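## 3. Dressing the tabletop

Applies to the Flurau display booth with the blossom tree. Finish section 2 (walls and rails) before you start.

1. Wipe the tabletop with a damp cloth and let it dry. Do not use glass cleaner on the teal surface.
2. Set the tree on its base plate in the back right corner. Tighten the bracket at the foot of the trunk by hand.
3. Fluff the blossoms outward, starting at the top.

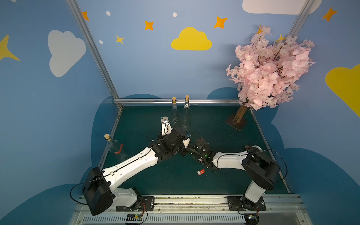 4. Check that every bottle has its cork before it goes on the table. Press corks in with your thumb. Do not tap them with a tool.
5. Place the bottles one at a time, holding each by the body.

**Caution:** Never lift a bottle by its cork. Filled bottles can weigh up to 600 grams.

**Note:** Red labels should face the front of the booth. If a label has lifted, replace it with part 1417 from the Avau spares bag.
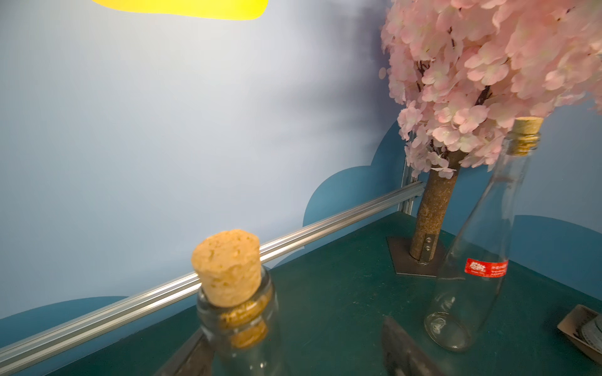

**Can I use corks from another supplier?**
Any natural cork that fits the neck without forcing will work. Plastic stoppers tend to slide out when the bottle is laid down.

6. Add the small items last. Leave 5 cm between anything made of glass and the back rail.
7. Pick up fallen petals and press them back onto the twigs. Loose ones can be kept for the next set-up.

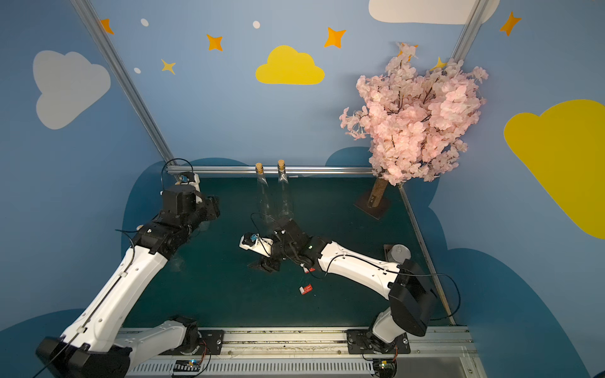

*Corked bottles toward the back rail, blossom tree in the back right corner.*

**Packing away:** Remove the glass first, then the tree. Wrap each bottle separately and store it upright with the cork in.

Section revised 2 August 2023, Vendula Pešek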